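Gavamwood Seed Notes

Plain-text records of vegetable and herb varieties grown at the Gavamwood trial garden, put together for home growers and for people who write plant labels.

What is in it

The main file, varieties.csv, has 3,135 rows. Each row is one variety in one bed in one season. Of these, 1,689 have a full set of dates from sowing to last picking. The rest are missing at least one date, usually the last picking.

Columns

variety: name as printed on the seed packet
crop: bean, squash, pepper, basil and so on
bed: bed code, see beds.txt
sown, first_pick, last_pick: day of the year
spacing_in: inches between plants
height_in: tallest plant in the row at first picking
notes: free text, spelling not corrected

Days to maturity are counted from sowing for beans and squash and from transplanting for peppers and tomatoes. Do not compare the two without checking the crop column.

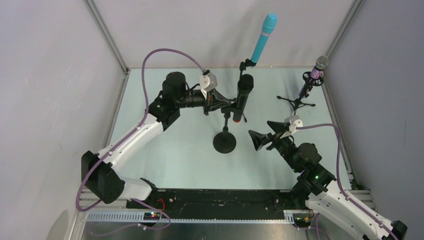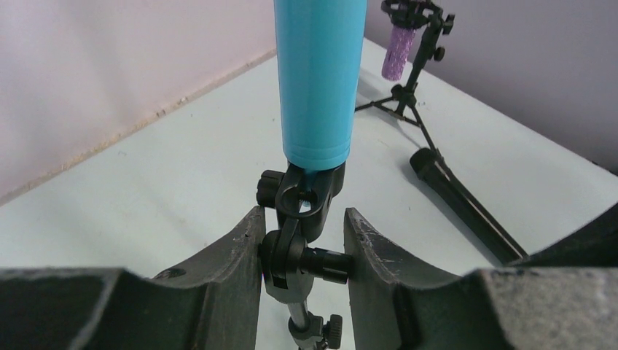

Known problems

Stellum and Eren are both bush beans and were mixed up in the bed 40 records. Those rows are marked "unsure" in the notes column. Please leave them out of any yield comparison.

Heights for climbing beans stop at 65 inches, the length of the stick we used. A value of 65 means 65 or taller.

Squash sown after July was covered on cold nights, so its last picking dates run later than an open bed would give.

Zultovov is a pepper we received under two spellings. Both are kept in the variety column, and aliases.txt maps one to the other.

Changes

Version 3 adds the basil beds and fixes spacing values that had been entered in centimeters. Version 2 split the date column into three.

Use

Free to copy and change. If you correct a row, send the old line and the new line together.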